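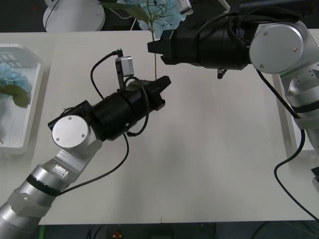
So I finally have a result I believe, and I want to write it down before I start fiddling again and forget which version did what.

Quick catch-up if you skipped the last few posts. I've been training a two-arm policy on flower handling, passing stems from one arm to the other and moving them between trays. The baseline is Cloner, my plain old behavior cloning script. You feed it demonstrations, it learns to copy them, and it's fine right up until a stem bends a little differently than anything it saw in training. Then it closes its fingers on air and carries on like everything went great (I have watched this so many times!).

Back in August I started swapping in a trick I've been calling the Silletti schedule, after the street I was living on when I scribbled it down. Cloner predicts a chunk of motion for both arms together and plays the whole chunk out before looking again. With the schedule, each arm gets its own chunk length, and the length shrinks when the model's guesses start to disagree with each other. Out in open space the guesses agree, so the arm just goes. Near a stem they scatter all over the place, the chunk gets short, and the arm looks again much sooner. I do this with 2 copies of the policy trained from different seeds and compare what they say. Two is the bare minimum for a disagreement, I know. More would be nicer but my graphics card has opinions.

Training data is 500 demonstrations, all teleoperated by me, all flowers. I kept the roses and hydrangeas in one big pile with no label telling the policy which was which.

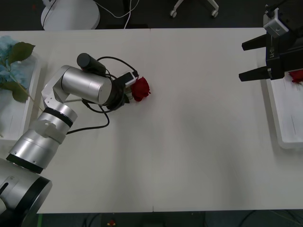
For the test I gave each version 60 tries, with the same list of starting positions for both so I couldn't go easy on my favorite. Cloner finished fewer than half of them. The scheduled version finished most of them, and the misses it did have were a different kind of miss. Cloner's failures were nearly all at the grasp. The new one mostly gets the grasp and then loses time during the handoff, where both arms go into short chunks at once and sort of dither at each other like two people in a doorway. A few of those timed out. I counted them as failures even though the flower was perfectly safe the whole time, and it hurt a bit to write them down that way.

Roses were easier than hydrangeas for both versions. My guess is that the big floppy head on a hydrangea swings when the stem gets lifted, and by the time the second arm reaches in, the stem isn't where the first look said it was. I haven't tested that properly. I'd need a run with the heads snipped off, and I can't quite bring myself to do it at current flower prices.

One thing I got wrong for ages: I was computing disagreement over the entire predicted chunk, including the far end of it, where the two copies drift apart no matter what. So the arms were nervous all the time and everything crawled. Measuring only the first few steps fixed it. One line of code! I lost most of a week to that line.

Somebody in the comments asked how this compares to Jalali, the planner I used for the Wollton demo. I don't have a fair comparison. Jalali needed a model of each object up front and I never built one for anything with petals.

Next I want to break the doorway problem by letting one arm hold still while the other one makes up its mind. The dumb version is a coin flip at the start of each handoff, so I'll try that first and see how far it gets.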